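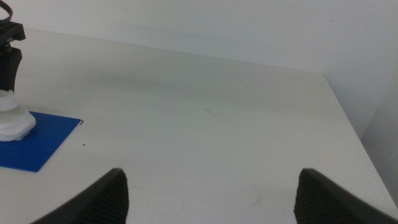 Blaue Matte auf dem weißen Tisch, links, das weiße Stück darauf. Obere rechte Ecke beachten.

3.2.22, Werkstattbuch, Tisch an der Wand

Mattenfrage, zweiter Anlauf. Die blaue Unterlage von Clilix soll laut Beipackzettel »dauerhaft plan« liegen und ohne Kleber auf jeder glatten Fläche halten. Plan liegt sie, bis auf die Ecke. An der rechten oberen Ecke ist ein kleiner dunkler Knick oder Zipfel, der Rand steht dort ein wenig hoch. Nermina Hoxha meint, das gibt sich. Ich glaube es nicht, habe die Matte aber liegen lassen, damit wir nicht wieder über Vermutungen streiten.

Kantenlänge mit dem Stahllineal nachgemessen: 30 cm, wie bestellt. Wenigstens das stimmt.

Gemacht:
Tisch mit Wasser und einem Tropfen Spülmittel abgewischt, trockengerieben. Matte aufgelegt, von der Mitte nach außen glattgestrichen. Dann einen Stapel mit 500 g auf die Ecke und 30 Minuten gewartet. Gewicht weg, Ecke zunächst flach. Nach der Kaffeepause wieder oben. Dasselbe noch einmal mit der Matte andersherum, also Unterseite nach oben: kein Unterschied, den ich beschwören würde. Spyros Mujić fand es andersherum besser. Gemessen hat er es nicht.

Zum Rutschen: Seitlich mit einem Finger geschoben, bewegt sie sich nicht. Mit der flachen Hand und etwas Druck dreht sie sich ein kleines Stück. Auf dem Bild sieht man, dass sie etwas schräg liegt. Ob sie gewandert ist oder ob ich sie schon schief hingelegt habe, kann ich nicht sagen, weil ich den Rand vorher nicht angezeichnet habe. Mein Fehler. Für den nächsten Versuch zwei Bleistiftstriche auf den Tisch, die gehen mit dem Radierer wieder ab (vorher an der Unterseite der Platte probieren!).

Zur Farbe: Der Grund für das Blau war, dass weiße Teile auf der weißen Platte schlecht zu sehen sind. Das leuchtet mir ein. Das weiße Stück, unten breit und knubbelig, oben schmaler, hebt sich vom Blau klar ab. Auf der nackten Platte müsste man den Umriss suchen, die Wand dahinter ist ja auch nur ein blasses Grauweiß. Trotzdem: Wer sagt, dass es gerade dieses Blau sein muss? Die helleren Stellen oben am Stück haben einen bläulichen Stich. Ob der vom Material kommt oder von der Matte zurückgeworfen wird, wäre zu klären, bevor jemand anhand solcher Bilder über Farbtöne urteilt. Die graue Matte von Dellus liegt noch im Schrank und wurde nie ernsthaft verglichen. Im Protokoll steht dazu ein Satz, »wirkt matter«. Damit kann ich nichts anfangen.

Oberfläche: ganz feine Struktur, unter dem Fingernagel gerade noch zu spüren. Laut Jidport-Katalog bleibt darin kein Staub hängen. Ich habe mit Tesafilm abgezogen, der Streifen war grau. Klebe ihn nicht ein, er hält auf diesem Papier nicht, aber er liegt in der Tüte hinten im Buch. Gegenprobe vom Tisch war sauberer. Das kann auch daran liegen, dass ich den Tisch gewischt hatte und die Matte nicht. Also: kein Ergebnis. Bitte so auch nicht weitererzählen.

Offen ist außerdem, warum die Matte so weit links liegt. Rechts davon ist viel weiße Fläche, und ich hätte sie weiter in die Mitte geschoben. Spyros will sie dort haben, weil »es sich so bewährt hat«. Auf Nachfrage: bewährt seit gestern. Lasse es vorerst, wir ändern nicht zwei Sachen gleichzeitig.

Zweite Meinung von Hodžić am Telefon. Dort schneidet man die Ecken der Matten rund, dann soll sich nichts mehr heben. Klingt vernünftig, wobei er auch die Ränder mit dem Föhn behandeln würde, und das halte ich bei unbekanntem Material für keine gute Idee. Falls wir schneiden, dann zuerst nur die eine Ecke, die anderen bleiben als Vergleich.

Nächste Schritte:
Lage anzeichnen, Matte 7 Tage nicht anfassen, dann Ecke mit Fühlerlehre messen.
Matte wischen, Tesafilmprobe wiederholen, diesmal beide Flächen gleich behandelt.
Graue Matte daneben, gleiches Stück, gleiches Licht.
Nachbestellung zurückhalten. Nermina möchte bis Mai alle Tische ausgestattet haben, dafür reicht mir das hier nicht.

Nachtrag, gleicher Abend: Ecke noch einmal angesehen, mit der Taschenlampe flach von der Seite. Steht weiterhin hoch, Schatten gut sichtbar. Nermina hat unterschrieben, dass sie es auch gesehen hat.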